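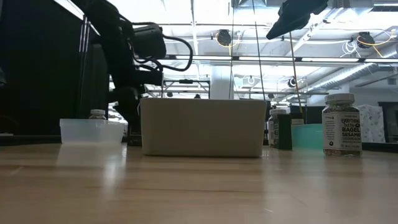

Badcombe Shared Workshop
Robot Cell Working Practice Group
Minutes of the January meeting, 2.00 pm, upstairs room

Present: Latifa Belkadi (chair), Herman Lau (minutes), two members from the Tenora bench, one from Benavides.
Apologies: Vuvness.

1. Minutes of the last meeting
Agreed, with one correction. Under item 4, "guard" should read "guard rail".

2. Matters arising
The stop button on the second arm has been moved to the front edge of the table, on the operator's side. Herman has updated the cell sheet. The old bracket is still in the drawer and can be thrown away.

3. Speed limits during set-up
The draft rule was 100 mm per second for any move made while a person is within reach of the arm. Benavides asked for 400 mm per second when the gripper is empty. After discussion it was agreed that an empty gripper can still trap a hand against a bin or the table, and the lower figure stands for all set-up work. The higher figure may be used once the operator has stepped behind the floor line and said so aloud.
Agreed. Latifa to put the wording into the rule book.

4. Objects on the table
Tenora reported that people set out items differently from one shift to the next, which makes results hard to compare. The following was agreed:
Jars and bottles must have their lids fully screwed down before the arm is switched on.
Glass is not to be used without a written note from the bench lead. Clear plastic is allowed.
Food items are for handling only and must not be eaten afterwards. They are kept on the marked shelf and not taken back to the kitchen.
Tall boxes that could tip are to be tried by hand first, with a light push at the top.
There was a question about jars holding seeds or spices, and whether they should be emptied. It was felt that the weight matters to the task, so they may stay filled. Any spill is to be swept up before the next run.

5. Reaching behind bins
Latifa asked for a rule on moves where the gripper goes down on the far side of a bin, out of the operator's direct view. Agreed that the operator must be able to see the fingers, either by standing to one side or on a screen. If neither is possible the bin is to be moved. Tenora asked that this should not apply to runs already planned. Not agreed.

6. Cables
Arm cables to be checked for rubbing at the start of each shift, with the arm at full stretch and again folded. Overhead cables are the building's concern and should be reported to the front desk. Herman to add a line to the check sheet.

7. Log book
Pages are being left unsigned. From now on an unsigned page means the cell is treated as unchecked, and the next user does the full check. The new book has 100 pages.

8. Any other business
Benavides asked if visitors may stand inside the floor line when the arm is off. Carried over until Vuvness can attend.

Meeting closed at 3.10 pm. Next meeting in February, same room.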